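# Stacking food containers on a wire shelf riser: container on top or underneath?

**Usha Kandasamy**

I have a two-tier riser made of white coated wire, with a solid panel for the upper shelf and an open space below. It came from Rondance, and the label has long since gone, so I have no load rating. It will go in a base cabinet 429 mm deep, next to the drain pipe, and it will hold lidded plastic food containers and nothing else.

There are two kinds of container:

- Clear boxes with a snap-lock lid, locking tabs on the sides. Leftovers and cut vegetables go in these before they move to the refrigerator. Otherwise they are stored with dry goods inside.
- Small square ones, translucent white, rounded corners. I use these for single portions, sauces, and the odd half onion.

Before loading the cabinet I set the riser up on a board on the table and tried positions. My first arrangement was a clear box on the upper shelf and the small squares in the lower opening. The second was the reverse. Both fit. The first looks better but the small ones disappear toward the back, and I have to reach in at an angle past the side wires to retrieve them.

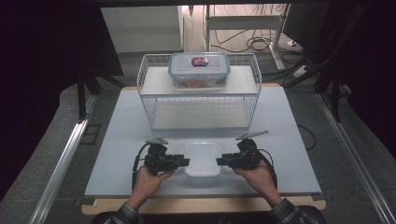 *Clear box on the upper shelf, small square container at the front of the board, lower opening still empty.*

My questions are these. Is there any reason to keep the heavier container off the upper shelf, given that the shelf is a flat panel and the load is spread? And is there a sensible way to keep small containers accessible on the lower level without buying drawers? I looked at the Jivico pull-out tray but it needs screws in the cabinet floor and I rent.

The riser stands on four wire feet. On the board it is stable. On the cabinet floor, which has a slight bow, it rocks.

---

**nevport_pantry**

Taking the load first. A flat panel over wire spreads weight to the perimeter rods, so one food container is well within what any of these risers will carry. The failure I have seen is at the welds where the feet meet the lower frame, and it came from sideways force: people dragging the riser out while it was loaded. Unload it before you move it and the heavy box can stay on top.

I would still decide by frequency of use before weight. Whatever you open every day goes on the upper shelf at the front. Whatever you open weekly goes below. If the small squares are the daily ones, put them on top in a single layer and slide the clear boxes underneath. Measure the clear height of the lower opening first, with the lid locked. Side tabs usually add a few millimeters of width when they are closed and a good deal more when they are open, so check width as well. You do not want to be unlocking lids inside the cabinet in any case.

For the lower level, use a shallow tray as a drawer. Requirements:

1. Narrower than the opening by at least 6 mm in total, so it does not catch on the side wires.
2. A front lip low enough to clear the top of the opening when tilted.
3. A smooth underside. Ribbed trays snag.

Put the small containers in the tray and pull the whole tray forward. No screws are involved. A baking tin that has lost its coating works perfectly well.

For the rocking, do not bend the feet. Lay a flat board under the riser, cut to the cabinet floor, and shim the board at the low side. You already know it is stable on a board. A thin non-slip mat between board and riser stops it from creeping when you pull the tray.

---

**dgl50**

just put the small ones inside a big one. problem solved, I got rid of my riser in December

---

**Amato R.**

The tray advice above is correct. Two additions.

Separate lids from bodies if you are storing them empty. Small square bodies generally nest and the lids file upright in one row, which takes far less of the lower shelf than closed containers do. Closed and empty is the least efficient way to store them, although it does keep dust out.

Second, you mention a drain pipe. Wire coating fails at the cut ends first, and once the coating is open the rod rusts and leaves marks on plastic and on the shelf below. Inspect the ends of the feet. If bare metal is showing, seal it with clear nail polish, two coats, and leave it to dry overnight before it goes back in the cabinet. Leave a gap of 50 mm between riser and pipe so that condensation does not run onto it.

I disagree slightly about the mat. Under a sink, a foam mat holds water. Use small silicone bumpers on the feet instead, if you can find ones that grip a round rod.

---

**Usha Kandasamy**

Update, 7 Mar 2025. Board is in, shimmed with folded card on the left for now. The small containers are on the lower level in a tray and the clear boxes have stayed on the upper shelf. Two of the feet had bare ends, now sealed. I have not found bumpers that fit the rod, so the mat is in place temporarily and I will check it for damp.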